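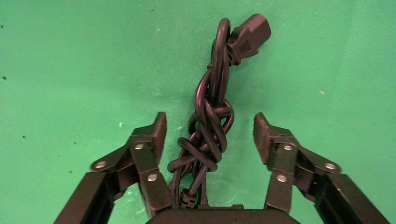
Black power cord on the green cloth, twisted into a bundle.

Cable and Small Parts Reuse, Dillden: second progress report
Prepared by Areeba Naqvi for Efthymia Zacharopoulos, Xenos Fund
Period covered: July to October

1. Position at the end of the period

The grant pays for the sorting, testing and boxing of donated leads so that they can go out again to households in Dillden and Setindale. We have now taken in over 400 leads. Most arrive in carrier bags and a good many are knotted together, so the untangling has taken up more of the hours than the original plan allowed for. The testing is on schedule. The boxing started three weeks late and is catching up.

2. Untangling

Leonidas Tzavaras has written a one-page method for the bench. Find both ends first and put them on opposite sides of the cloth. Loosen the tightest part of the knot by pushing cord into it, and do not pull on the ends. Power cords are done singly. Thin cables can be done in pairs if they came in together. Any cord with a split or flattened outer cover goes straight in the reject tub and is not untangled.

We allow 13 minutes for one cord. If it is still knotted after that it goes back on the shelf for another session. This was Polyxeni Karamanlidis's suggestion and it has stopped one bad knot from using up a morning.

Finished cords are coiled in a flat loop and tied once. We tried winding them round the hand in a figure of eight, but they took up too much room in the box.

3. Boxing

The boxes are plain cardboard mailers with a fold-back lid that tucks in at the front. They come flat. We make them up on the same bench, on a green cloth clamped along its back edge so that it does not slide when the lid is pressed down.
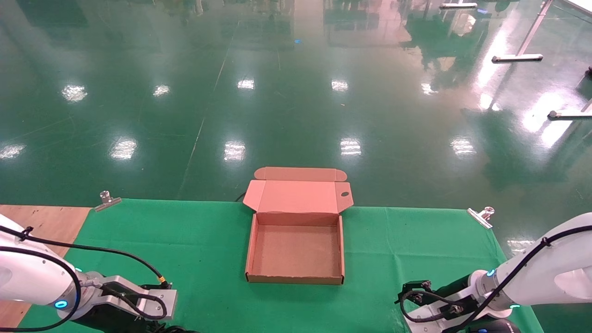 One coiled power cord goes in each box, laid flat on the floor of the tray, with a printed slip on top giving the length and the test result. The side flaps are turned in before the lid comes over. We had been closing the lid first and pushing the flaps in afterwards, which creased them, and 80 boxes from the first delivery have been kept back for storage use only.

The supplier, Ikix, has agreed to hold the price until the end of the grant.

4. Premises

We are still in the ground floor room of the 1936 building. The lighting over the bench has been replaced at no cost to the grant. The sockets on the back wall are due for inspection in November and testing will move to the side room while that is done.

5. Spending

Boxes and slips are slightly over budget and cloths and clamps are under. Aurelia Grecu has sent the figures separately. We would like to move the underspend across to cover boxes and need your written agreement for this.

6. Next period

Clear the shelf of part-done cords.
Start deliveries to the Setindale collection point.
Reprint the method sheet with the new order for the flaps.
Agree a date for your visit, preferably in the morning when the bench is in use.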